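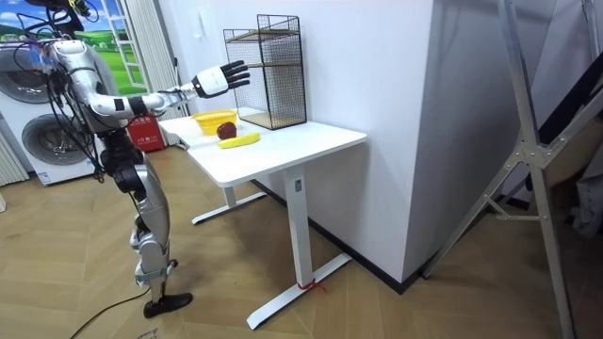

Home Guides Desks Sasel Downloads

Sasel Sit-Stand Desk – Section 4: Leveling, Height Limits and Reset
Randska Technical Documentation, February

4.1 Before you start

Place the desk in its final position on a hard, flat floor. Leave a gap between the rear edge of the top and the wall so the control cable can move freely.

CAUTION: Unplug the power supply before reaching under the top.

1. Turn all feet fully in.
2. Lay a level across the top, first side to side, then front to back.
3. Turn out the foot at the low corner until the level reads true. Tighten the lock nut.
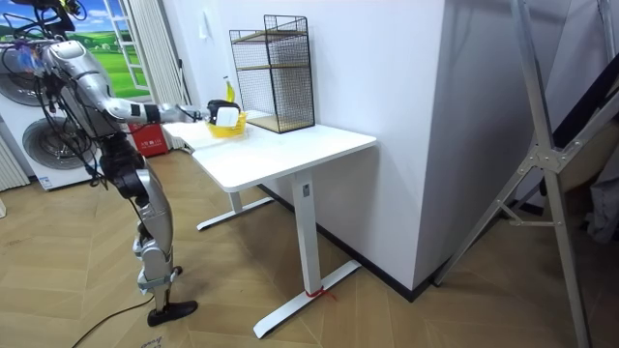
Desk with white top and T-shaped legs; yellow basket on the top.

4.2 Setting the height limits

1. Plug in the power supply. The display shows the current height.
2. Hold the down key until the top stops, then hold for 7 seconds more. The display shows RST, then a number.
3. Raise the top to the highest position you need. Press M twice to store the upper limit.

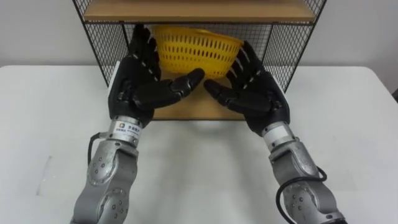 4. Lower the top to the lowest position you need. Press M twice to store the lower limit.

Note: The upper and lower limits must be at least 200 mm apart. If they are closer, the display shows E4 and neither limit is saved.

4.3 Items on the top

Shelf units and baskets count toward the rated load. Place heavy items over the legs – a load near the front edge can trip the tilt sensor.

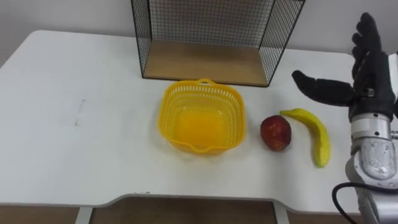
If the sensor trips, the top backs down a short distance and stops. Remove the load, release all keys and repeat the reset in 4.2. Limits stored earlier are kept.

Check the lock nuts again after 400 lift cycles.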